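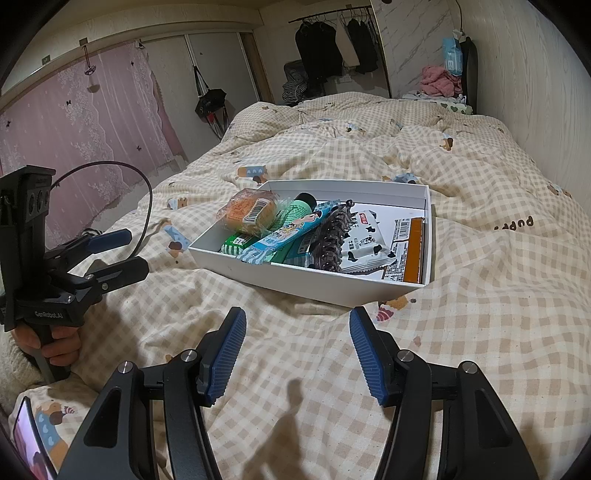
Trernley - hand-held gripper kit review
Progress report to Ziad Srour, January 2018
From: Ilídio Prata

Short one this time, the long version comes with the invoice.

Where we are. 29 home sessions planned under the grant, 18 done and logged. All on the two-gripper kit, all household jobs - packing and unpacking boxes, folding, clearing a bed or a table. Behind by a week or so, mostly my fault, I lost days to shipping at the start.

What works. Pairing the left and right units is quick now, the new sheet from Sulum helped a lot. Operators pick up the handle without much coaching. Ribbed finger pads are the best part of the kit. They hold crinkly snack packets, tubes with a cap, flat packages standing up against a box wall. Mixed boxes on soft bedding have been the hardest setup and also the most useful, everything shifts when you pull one thing out. Want more of those.

What doesnt. Cable on the hand unit gets in the way when both hands come in close. Two operators complained about wrist ache after 20 minutes, so breaks are now written into the session plan. Thin things lying flat - still poor. Hair clips are bad too, the teeth catch on the pad and the whole clip spins. Vendor knows, no date for a fix.

Compared to the Arai kit: Arai is lighter, nicer case, but the jaws dont open wide enough for half our items and support took forever to answer. I would not switch. Will put the side by side table in the final report.

Money. Spent to date $3,288, that covers rental, spare pads and operator pay. Clundisis has not billed us for storage yet so expect that to go up. No change to the total asked for.

Next:
- finish remaining sessions, bedrooms and kitchens first
- try a cable clip on the forearm, cheap fix
- second set of pads, to compare wear agianst the first
- decision on buy vs. keep renting

Need from you: a yes or no on extending the rental past January. Vendor wants it in writing. Also the signed consent forms are in the shared folder, please check that I used the right version.

Ilídio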